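De : Marlies Pichler
À : liste indépendants-reconversion
Objet : Re: [indep-reconv] Quitter un poste salarié pour le conseil : par où commencer ?

Bonjour à tous,

Je réponds à Pascual et je garde son message pour ceux qui viennent de s'inscrire.

Pascual Echeverría a écrit :
> Bonjour la liste,
> Je suis responsable logistique chez Nillon et j'envisage de partir
> à mon compte comme accompagnateur de petites entreprises : choix
> d'un prestataire, organisation de l'entrepôt, renégociation des tarifs
> de transport. J'ai 36 ans, un crédit en cours et un employeur qui
> accepterait peut-être un passage à temps partiel.
> Ceux qui ont fait le saut peuvent-ils me dire comment ils ont trouvé
> leurs premiers clients et combien de temps ils ont tenu avant d'en
> vivre ? Je me demande aussi s'il faut un site dès le départ.
> Merci d'avance,
> Pascual

Je suis partie de chez Vincze il y a quatre ans. J'y dirigeais la formation interne. Je n'avais pas de projet très précis, seulement l'idée que ce que je faisais pour une grande maison pouvait servir à des structures de dix ou quinze personnes qui n'ont pas de service pour cela. J'ai déposé le nom Bellavine le mois suivant, ce qui était trop tôt : je n'avais pas encore un seul devis envoyé et j'ai passé plusieurs semaines sur un logo que j'ai changé depuis.

Pour les premiers clients, ma réponse est peu originale. Les deux premiers étaient d'anciens collègues partis diriger de petites sociétés. Le troisième est venu par Byung-chul Joo, que certains connaissent ici, et qui m'a demandé de reprendre une mission qu'il ne pouvait pas assurer à Grudville. Aucun des trois n'avait vu mon site. J'ai envoyé en tout 146 courriers à des entreprises que je ne connaissais pas, et j'en ai tiré deux rendez-vous et aucun contrat. Je ne dis pas que cela ne marche jamais, mais à ta place je commencerais par la liste des gens avec qui tu as travaillé, fournisseurs compris. Dans ton métier, les transporteurs savent très bien quels clients ont besoin d'aide.

Pour la durée, il m'a fallu plus de 80 semaines avant de me verser chaque mois l'équivalent de mon ancien salaire. Les six premiers mois ont été les plus calmes et les plus difficiles. Je travaillais sur la table de la cuisine, je refaisais mes tarifs tous les lundis et j'acceptais tout, y compris des missions d'une demi-journée à deux heures de route. Si ton employeur accepte vraiment le temps partiel, prends-le, et fais-le écrire. Vérifie aussi la clause d'exclusivité de ton contrat. La mienne était rédigée de façon très large et j'ai dû négocier ma sortie plus longtemps que prévu.

Sur les tarifs, j'ai commencé trop bas et j'ai mis du temps à remonter. Les clients du début ont mal pris l'augmentation, l'un d'eux est parti. Je facture maintenant à la mission, avec un périmètre écrit sur une page et un acompte à la commande. Estela Henríquez avait posté ici en août un modèle de lettre de mission que j'utilise toujours, il est dans les archives de la liste.

Pour le site, une seule page suffit la première année : ce que tu fais, pour qui, un numéro de téléphone. Le mien a grossi ensuite avec des billets que j'écris quand j'ai le temps.
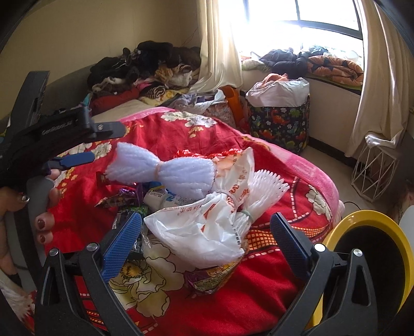
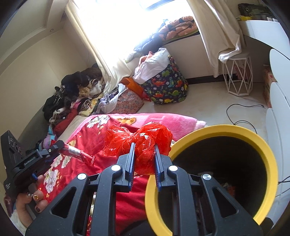
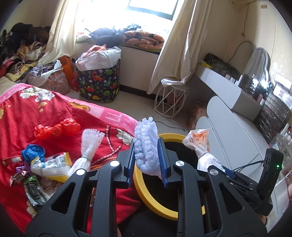
Emballages sur la couverture à fleurs, sac plastique rouge, papier bulle (dans l'ordre).

Je reviens à tes questions. Tu ne parles pas de la protection sociale, et c'est pourtant ce qui m'a coûté le plus cher en erreurs. J'ai choisi mon statut en une soirée, sur le conseil d'un ami qui avait un tout autre métier, et j'en ai changé au bout de deux ans. Prends un rendez-vous avec un comptable avant de démissionner, même si tu dois le payer. Demande-lui une simulation avec un chiffre d'affaires faible et une autre avec un chiffre correct. Regarde en particulier ce qui se passe en cas d'arrêt de travail. Avec un crédit, relis aussi ton assurance emprunteur, certaines garanties changent quand on n'est plus salarié.

Autre point, l'isolement. J'étais habituée à une équipe et je ne pensais pas que cela me manquerait. J'ai fini par louer un bureau partagé deux jours par semaine. Cela représente une charge, mais j'y ai rencontré une graphiste et un juriste avec qui je réponds maintenant à des demandes que je refusais seule. Byung-chul travaille chez lui depuis toujours et s'en porte très bien, donc c'est une affaire de caractère.

Ce que je referais autrement : garder une trésorerie plus large au départ, annoncer mon départ plus tôt autour de moi, et dire non à la mission de Grudville telle qu'elle était présentée. Elle était mal cadrée, elle a duré le double du temps prévu et je n'ai pas osé facturer le dépassement.

Si tu veux en parler de vive voix, je suis joignable le mercredi après 17 h. Envoie-moi d'abord un message hors liste avec ton numéro. Je peux aussi te transmettre mon premier prévisionnel. Il est faux à presque toutes les lignes, mais la structure du tableau peut te servir.

Ulises, pour la page : mets mon nom sans le titre, s'il te plaît, et enlève l'ancienne adresse chez Vincze qui y figure encore.

Bien à vous,

Marlies Pichler
Bellavine, formation et accompagnement des petites entreprises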